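**Garrison Open Day Returns to Brallcombe, Weather and Goat Permitting**

BRALLCOMBE, March 27, 2024 – Flitton Barracks will open its gates to the public again this October, and the regiment has asked us to stress that the tank rides are for looking at. Visitors may climb on the tank while it is parked. They may not ask whether it can go a bit faster, as it will not be going at all.

Last year's open day drew 4,000 people to a field with parking for 1,000 cars, a mismatch that those who spent the afternoon on the Zadport road may still recall. A second field has been found this time. It slopes, and drivers are asked to leave their vehicles in gear.

The programme begins with a short service at the memorial garden, where wreaths will be laid by the regiment, the town council and both schools. After that the band plays until lunch or rain. The regimental museum, normally open by appointment and only to people who know whom to ring, will be open all day. Its new display covers 100 years of army catering and includes a biscuit that has outlived most of the people who were issued with it.

Sport follows in the afternoon. The tug of war is open to local teams of any size, provided they agree on the size beforehand. The hill race is 4 miles long, three of them uphill by the organisers' own admission, and the Bajwa Cup goes to the first civilian home. Soldiers may enter – they just can't have the cup, which was a condition of the Bajwa family's gift and has caused a certain amount of muttering in the sergeants' mess.

Signals and engineering stands will be in the drill hall, along with the tea urn. The goat, who holds an honorary rank and knows it, will parade at noon if he is in the mood. 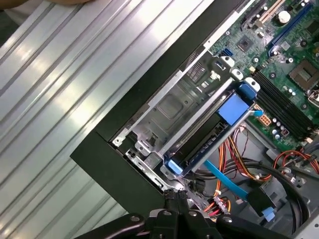
**Do I need a ticket?**

Entry is free and you can simply turn up, but adults should bring photo identification for the gate. Bags will be searched, so a small one will get you to the tea urn sooner.

Dogs are welcome on leads, except in the museum and anywhere near the goat. The gates open at ten and close at five, when the car park stewards would like to go home. Team entries for the tug of war and the hill race can be handed in at the Flitton Barracks guardroom or at Brallcombe library.

ENDS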